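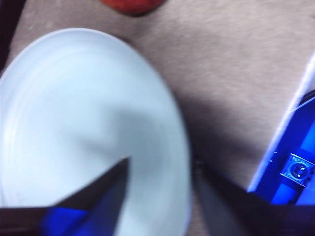

Section 7: Setting Up Your First Dinner

You've got Festden installed and your name is on the home screen, so now comes the fun part! This section takes you from a blank planner to a full dinner with guests, dishes and a cooking timeline. Give yourself 15 minutes the first time through. After that you'll fly.

Before you start

Have your guest names handy, plus anything you know about what they can't eat. You don't need final recipes yet (swapping a dish later takes two taps, and the timeline sorts itself out).

Create the dinner

1. Tap New Dinner and type a name. Short names look best on the printed menu.
2. Pick the date and the time you want everyone seated. This is the time people sit down to eat, so if you're serving drinks first, put those under Arrival.
3. Choose a table shape. Round, long and buffet are all built in, and you can draw your own under Custom.
4. Tap Save.

Note: A dinner with no seating time is kept as a draft. Drafts don't send reminders.

Add your guests

5. Open the Guests tab and tap the plus sign.
6. Enter each name, or paste a whole list with one name per line. Festden handles up to 101 guests per dinner, which ought to cover even the wildest family reunion!
7. Tap a guest to add food notes. Anything marked Allergy shows in red next to every dish that contains it.

Caution: Festden can only check the ingredients you enter. It doesn't know what's in a store-bought sauce or a bakery crust unless you type it in. Always read the package label yourself.

Build the menu

8. Open Menu and add your courses in serving order.
9. Add at least one dish to each course, then fill in the prep time and the cook time separately.
10. Mark whatever can be made a day ahead. Those dishes move to their own list, and your timeline suddenly looks a whole lot friendlier.
11. Tap Build Timeline.

Your timeline opens with the last step at the bottom, right before seating. If two dishes need the oven at different temperatures, you'll see a yellow bar where they overlap. Drag either dish up or down until the bar goes away.

Tip from Gunhild Mogensen, who wrote our recipe starter pack: add a fake dish called "Sit down" with a 15-minute prep time, and put it right before the guests arrive. We love this one and use it constantly.

Share or print

Tap Share to send the menu by email, or Print for a paper copy. Food notes stay private unless you turn on Include Notes.

To fix a timeline that won't build, see Section 11.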